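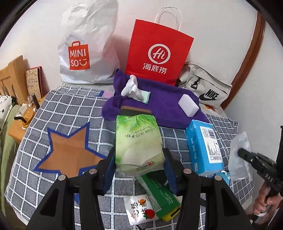 사론 월데마리암 씨는 휴지나 과자를 다 쓰고 남은 포장 비닐을 어느 수거함에 넣어야 하는지 동마다 안내가 달라 매번 망설이게 된다고 적어 보내 주셨습니다. 같은 의견서에는 이전에 살던 곳에서는 인쇄가 있는 비닐을 모두 종량제 봉투에 넣도록 배웠는데, 이곳 게시판에는 비닐류로 내라고 되어 있어 어느 쪽을 따라야 하는지 확인을 바란다는 말씀도 있었습니다.

커게이트 단지 관리사무소는 이와 비슷한 문의가 최근 이어지고 있음을 무겁게 받아들이고 있습니다. 이에 11월부터 적용되는 비닐류 분리배출 기준을 이번 호에 정리하여 안내드립니다. 단지 내 774세대 전체가 동일한 기준을 따르게 되며, 종전에 동별로 게시되었던 안내문은 모두 효력을 잃습니다.

비닐류 배출 기준 통일 안내

1. 배출 대상

내용물을 비운 필름 형태의 포장재는 인쇄 여부와 색상에 관계없이 비닐류 수거함에 배출하여 주시기 바랍니다. 휴지와 물티슈의 겉포장, 과자와 라면 봉지, 빵 봉지, 세탁소 커버, 택배 완충재, 장을 볼 때 쓰는 비닐봉투가 모두 이에 해당합니다. 안쪽이 은색으로 코팅된 과자 봉지도 재질 표시가 비닐류로 되어 있으면 함께 내실 수 있습니다.

재질 표시가 없는 작은 포장재에 대한 질문도 많았습니다. 낱개 포장된 사탕이나 커피믹스 봉지처럼 크기가 작아 표시가 생략된 경우에는 겉포장의 표시를 따르시면 됩니다. 해외에서 구입하였거나 가족에게서 받은 물품이라 표시를 읽기 어려울 때에는 손으로 구겼을 때 부드럽게 접히는 필름인지 살펴 주시고, 그래도 판단이 서지 않으면 관리사무소 창구로 가져오시기 바랍니다.

2. 배출 대상에서 제외되는 품목

음식물이나 기름이 배어 물로 헹구어도 지워지지 않는 비닐은 종량제 봉투에 넣어 주십시오. 식탁보, 장판, 비닐 코팅된 천, 고무장갑, 우산 천은 겉보기에 비닐과 비슷하나 선별장에서 비닐류로 처리되지 않습니다. 업소용 랩도 마찬가지입니다. 우산은 천과 살대를 분리하기 어려우면 경비실에 문의하신 뒤 배출하여 주시기 바랍니다.

물티슈의 경우 혼동이 특히 잦습니다. 겉포장은 비닐류, 딱딱한 뚜껑은 플라스틱류, 물티슈 자체는 일반 쓰레기입니다. 뚜껑은 대개 접착되어 있어 손으로 당기면 떨어집니다. 물티슈를 변기에 버리는 사례가 배관 막힘의 원인으로 확인된 바 있으므로 이 점도 함께 유의하여 주십시오.

3. 배출 방법

내용물을 비우고 이물질을 제거한 뒤 투명하거나 반투명한 큰 봉투에 모아 배출하여 주시기 바랍니다. 비닐을 딱지 모양으로 접거나 단단히 묶는 방식은 중단하여 주십시오. 부피를 줄이려는 뜻은 충분히 이해하오나, 접힌 비닐은 선별 설비의 바람에 날리지 않아 다른 품목과 섞이게 됩니다. 수거업체인 너나빈에서도 이 부분의 협조를 거듭 요청하고 있습니다.

스티커와 테이프는 떼어 낼 수 있는 만큼만 떼어 내시면 됩니다. 택배 봉투에 붙은 운송장은 개인정보가 적혀 있으므로 반드시 제거하여 종량제 봉투에 넣어 주시기 바랍니다.

4. 수거함 위치 및 이용 시간

비닐류 수거함은 기존 위치를 유지하되, 지하주차장 입구 쪽 다섯 곳의 수거함은 뚜껑이 있는 형태로 교체합니다. 바람이 강한 날에 비닐이 화단과 보행로로 흩어진다는 민원을 반영한 조치입니다. 교체 작업은 자크 설비가 맡으며, 작업이 진행되는 동안에는 가까운 다른 수거함을 이용하여 주시기 바랍니다.

이용 시간은 오전 9시부터 자정까지입니다. 심야에는 저층 세대의 수면을 고려하여 배출을 삼가 주시고, 부득이하게 이른 아침에 배출하셔야 하는 세대는 후문 경비실 옆 수거함을 이용하실 수 있습니다. 후문 수거함에는 시간 제한을 두지 않습니다.

5. 입주민 의견과 답변

도로타 카초로프스키 씨는 비닐을 헹구는 데 드는 물이 오히려 낭비가 되지 않느냐는 의견을 주셨습니다. 관리사무소의 답변은 다음과 같습니다. 과자 부스러기 정도는 털어 내는 것으로 충분하며 모든 비닐을 씻을 필요는 없습니다. 양념이나 소스가 묻은 봉지에 한하여 설거지를 마친 물로 한 번 헹구시면 되고, 그 뒤에도 얼룩이 뚜렷하면 종량제 봉투로 배출하시는 편이 적절합니다.

브로니스와바 두데크 씨는 안내문이 한국어로만 게시되어 함께 사는 가족이 내용을 알기 어렵다고 알려 주셨습니다. 타당한 지적으로 판단하여 영어와 폴란드어 안내문을 추가로 제작하고 있습니다. 완성되는 대로 승강기 안 게시판에 부착하며, 그 밖의 언어가 필요하신 세대는 창구에 신청서를 제출하여 주시기 바랍니다. 신청서에는 동과 호수, 필요한 언어만 기재하시면 됩니다.

한편 수거함 앞에 감시 카메라를 추가로 설치해 달라는 의견도 접수되었습니다. 이 사안은 설치 비용과 사생활 보호 문제를 함께 검토하여야 하므로 이번 기준 변경에는 포함하지 않았습니다. 입주자대표회의 정기회의에 안건으로 올릴 예정이며, 논의 결과는 소식지를 통하여 별도로 알려 드리겠습니다.

6. 배출 요령 책자 배부

품목별 배출 요령을 담은 소책자를 거의 400부 인쇄하여 관리사무소와 각 동 현관에 비치하였습니다. 인쇄는 피텐트에서 맡았습니다. 수량이 세대 수에 미치지 못하므로 여러 부를 가져가시는 일은 삼가 주시고, 파일로 받아 보기를 원하시는 분은 창구에 전자우편 주소를 남겨 주시기 바랍니다. 큰 글자로 인쇄된 판본도 따로 마련되어 있습니다.

책자의 원고는 그라너 모리아티 씨가 작성하고 레오카디아 칼리노프스키 씨가 교정하였습니다. 초판에는 종이팩과 종이컵을 같은 항목으로 표기한 오류가 있습니다. 종이팩은 전용 수거함에, 종이컵은 내용물을 비우고 헹군 뒤 별도로 모아 배출하는 것이 맞습니다. 이미 책자를 받으신 세대에서는 해당 항목을 고쳐 읽어 주시기 바라며, 정정 스티커는 창구에서 받으실 수 있습니다.

7. 위반 배출물의 처리

기준에 맞지 않는 배출물에는 안내 스티커를 부착하여 수거함 옆에 보관합니다. 스티커가 붙은 봉투는 배출하신 세대에서 다시 분류하여 내 주시기 바랍니다. 시행 첫 달은 계도 기간으로 운영하며, 이 기간에는 세대에 개별 통지를 하지 않습니다. 계도 기간 이후의 처리 절차는 현재 관리규약 개정안과 함께 검토 중입니다.

이사를 앞두고 완충재나 포장 비닐이 다량으로 나오는 세대는 사전에 관리사무소로 연락하여 주십시오. 수거 전날 저녁에 맞추어 별도의 대형 마대를 제공하며, 사용료는 받지 않습니다. 상가 입점 업소의 배출물은 상가 전용 수거 공간을 이용하여야 하고, 주거동 수거함에 배출하실 수 없습니다.

문의는 관리사무소 생활지원 창구에서 받습니다. 점심시간에는 전화 연결이 원활하지 않을 수 있으므로 의견함이나 전자우편을 이용하여 주시기 바랍니다.

커게이트 단지 관리사무소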